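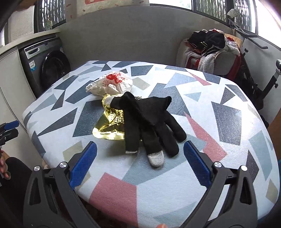
Saturday, glove and foil pile, ironing board setup

Starting this entry in the middle of the session, so bear with me. Coffee is made, the gripper handles are charged, and I want to get the pile stuff written down before I forget which of my opinions came from data and which came from being annoyed.

Quick recap for anybody reading who missed the last couple of entries. The question is still the same one we have been chewing on since September: when you collect demos with the hand-held grippers, does it help the policy more to have lots of tidy single-object pickups, or a smaller number of messy ones where things overlap and you have to decide what comes first? My bet has been on messy. I bet a lunch on it, so yes, I'm biased, and you should read everything below with that in mind!

Today's mess is a black knit glove with its cuff pointing to the back of the board, partly on top of a crumpled gold foil wrapper, and a balled-up white paper food wrapper behind them. Sort task: glove goes one way, wrappers go the other.

Why the glove

I keep coming back to gloves and I think they're a really underrated object. A sock is basically a tube. A T-shirt is big enough that you can grab it nearly anywhere and something useful happens. A glove has fingers, and the fingers flop wherever they want, and a jaw that closes on one finger gives you a totally different lift than a jaw that closes on the palm. This one has light gray touchscreen-style tips on two of the fingers, and I like that a lot, because those tips are the only thing on it with any contrast. Everything else is black knit and in the wrist camera view it can turn into one dark blob with no inside edges at all.

That worries me a bit for the learned side. If the policy decides that "light gray spot" means "glove finger," it'll look brilliant on this glove and fall on its face with a plain one. So I want a plain black pair in the next batch. Writing it here so I do it.

Why the foil

Foil is in there to be nasty. It shines, it changes color depending on where the camera is, and it keeps whatever shape you last squashed it into. In the Tristari runs (the first object set, the one with all the cans and bottles) we had nothing shiny and soft at the same time, and I think that's a hole in the set. The gold one has a greenish yellow sheen to it from some angles, which is a real treat for anybody doing color-based masks. I'm not doing color-based masks. I did them once and I'm never going back.

The paper wrapper is the easy one of the three, or I assumed it would be. More on that below.

Protocol, as I'm running it

Same as the Stavitz protocol with two changes. I'm copying it out in full anyway, since the shared version has so many comments on it now that I can't read the steps.

Lay out the pile. Don't arrange it nicely. Drop it, fix only what falls off the board.

Hold still for 3 seconds with both grippers in view of the pile before you move. This gives the tracker something clean to start from, and it's the step everybody skips.

Go in with the right hand for whatever is on top. The left hand stays back unless something needs to be held down.

Close slowly. If you miss, don't back all the way out, just open and try again from where you are. We want the recoveries in the data.

Place, open, come back to the start position, hold still again, stop.

The two changes: the old version said to back all the way out after a miss, and I've dropped that. The old version also had you start with the top item already loosened, and I've dropped that too because it felt like cheating.

Target for this pile is 200 demos. That sounds like a lot until you find your rhythm, and then it goes by pretty quickly, apart from your thumbs.

What I'm seeing so far

Okay, the good stuff. I went through the first stretch of recordings over lunch and scored them by hand, and I'll put the real table in when the whole batch is finished. For now, impressions only.

Grabbing the palm is the most reliable by far. No surprise there. You get a thick wad of knit between the pads, it can't slide, and the fingers just hang. The trouble is that a palm grab over the foil tends to pinch the foil too, and then you've lifted both and you have to sort it out in the air, which a human does with a little shake that I'm fairly sure no policy is going to learn from a handful of examples.

Grabbing a single finger is much cleaner for separating. You come in on a finger that's lying on bare board, well away from the foil, close, and peel. The glove comes up and the wrapper stays put, most of the time. It's slower and it looks silly, and I think it's the right answer. What's interesting is that I didn't start out doing it that way. I drifted into it after a while without deciding to, and you can see the drift in the recordings if you watch them in order. So the early demos and the late demos are two different strategies from the same operator, and if we shuffle them together the policy sees a mix of both.

Is that bad? I went back and forth on this all through my sandwich. The Pešek baseline was trained on a mix like that (by accident, same story, the operator got better) and it had that weird hesitation where it would hover over the middle of an object and sort of dither. I have always blamed the hover on averaging between two grab points. If I'm right, this batch will do the same thing unless I tag the demos by strategy. So I'm going to tag them. It's an extra pass through everything and I'm not thrilled, but better now than when I've forgotten what I was thinking.

The paper wrapper, my supposedly easy one, is sneaky! It's a loose ball, and if you close on the outside of the ball you get a corner of paper and the rest unrolls as you lift. Then it's a sheet, and a sheet is a different task. To keep it a ball you have to close across the whole thing with the jaws opened wide, and gently. I had to learn this by hand, and I've been picking up trash my entire life. It also has red printing on it that stands out nicely against the white, so at least the vision side has something to hold onto.

About the background

I picked the ironing board on purpose, and I want to defend that here because it came up in the comments. Yes, the cover is busy. It has those scattered angular shapes all over it in blues and grays and coral, and to a feature extractor that probably looks like a pile of stuff in its own right. Good! The whole lab set was shot on a plain mat and it doesn't transfer to anything that isn't a plain mat. Some of those shards are navy, and a navy shard next to a black glove finger is exactly the kind of confusion I want in training and not at the demo.

The padding matters too. You can press the jaws down into it a little when you go under something thin, and it gives. On a hard table you'd stop dead or scrape. I think people who collect on padded surfaces end up with a slightly lower approach without knowing it, and the height numbers from this session should show it if that's true. Note to self, compare against the Rostov set, which was all on hard tables with the same pads on the jaws.

And having a normal room behind the work is a plus as far as I'm concerned. Washing machine, exercise bike, a chair heaped with clothes. The policy should learn to ignore an armchair full of laundry, even when it's doing laundry. Especially then, maybe.

Problems

Tracking dropped in 6 recordings so far. Nearly all of them were when I leaned in close and my own arm blocked the view of the other gripper. I've kept the files but marked them. If somebody has a cleverer way of filling those gaps than straight interpolation, please tell me, because straight interpolation gives you a gripper that glides through solid objects like a ghost.

My fingertip gets into the wrist view on the right-hand gripper. Just a blur at the bottom edge. I tried holding lower on the handle and it made my wrist ache, so I've gone back to my normal grip. We can mask the bottom strip. I'd sooner mask a strip than have an operator who quits.

The blue pads are holding up fine. I checked the pivot screws on both arms before starting and none of them had backed out, which was the issue last time. Worth making that a habit before every batch.

Sitting down to collect means my knee shows up in the left-hand corner when I turn. Same deal, mask it or live with it.

Next

Finish the batch. Tag by strategy, finger grab or palm grab, with a third tag for "I changed my mind halfway," which happens more than I'd like.

Then train it three ways: everything mixed, finger only, palm only. Same number of demos in each or the comparison is useless, so the mixed one will have to be cut down to match whichever pile is smaller. If the mixed one hovers and the other two don't, I'm calling the Pešek hover explained, and I'm ordering something expensive for that lunch.

Plain black gloves for the next pile. Also something with a strap.

Back to it, the grippers have gone to sleep again and I need to redo the pairing before the light changes.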